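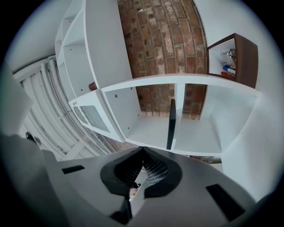

Zerine Guest Houses: Frequently Asked Questions for Owners Who Rent to Tourists
Last updated: April 2022

We receive many similar letters from owners in Londumville who rent a room or a small apartment to visitors. On this page we collected the questions that come most often. If your question is not answered, please write to the owner desk.

Do I need a license if I rent only one room?

Yes. The town makes no difference between one room and a whole house. You need the guest lodging license when you accept money for a stay shorter than one month. If your guests stay longer, your contract is a normal rental contract and this page does not apply to you.

How much does it cost to join Zerine?

The joining fee is 400 dollars for one address, paid one time. If you have a second unit at the same address, it is included. A second address is a new membership and pays 600 dollars, and in this price is the visit of our inspector to both places. We do not take a commission on the first 2 bookings.

How many properties are in the network now?

At the moment 2,308 rooms and apartments are listed. Most of them are in Londumville and in the villages by the lake. In the Nguyen district we still have few, and owners from there are very welcome.

Can I be a member and also list on other websites?

You can. We ask only that your calendar is connected, so the same night is not sold two times. The connection is made through Zondirik, our booking program. When you close a date in Zondirik, it closes everywhere within a few minutes. If you prefer to write your bookings in a paper book, you are still responsible for closing the dates.

What does a room need to pass the inspection?

The inspector checks the door lock, the smoke alarm, the window, the hot water and the bed. Each guest must also have a place to sit and write, because many of our visitors now stay for longer and work during the day. A separate table is not required. A white desk built into a white shelving unit, with a picture frame lying on the desktop, is the kind of place we mean, and the guest needs only enough free surface for a laptop and a cup. Please add a chair with a back and have an electrical outlet near to it.

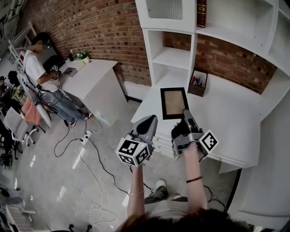

The refund rules are the question we answer most by telephone, and many owners mix the rules for summer with the rules for winter. From October the guest may cancel free of charge until two days before arrival. In the summer season it is seven days. Please write the rule which is valid for the dates of the stay into your confirmation letter, and print one copy for the room. You can put it in a black frame like the one on the white desk, so that it does not get lost between the maps and the restaurant cards.

Who pays if a guest breaks something?

For small things, such as a glass or a lamp, we recommend that you do not ask for money. For bigger damage you should make photos on the day of departure and send them to us with the receipt or with an offer from a repair company. We will then contact the guest. Please do not keep the deposit before you have our answer.

Must I collect the tourist tax myself?

If the guest pays online, the tax is already included and we send it to the town. If the guest pays you in cash, you collect it and you report it at the end of the month. The form is in your owner account, under Documents.

How can I leave the network?

Write to the owner desk one month in advance. The bookings which are already confirmed must be respected, or you can find another room of the same level for these guests. The joining fee is not returned.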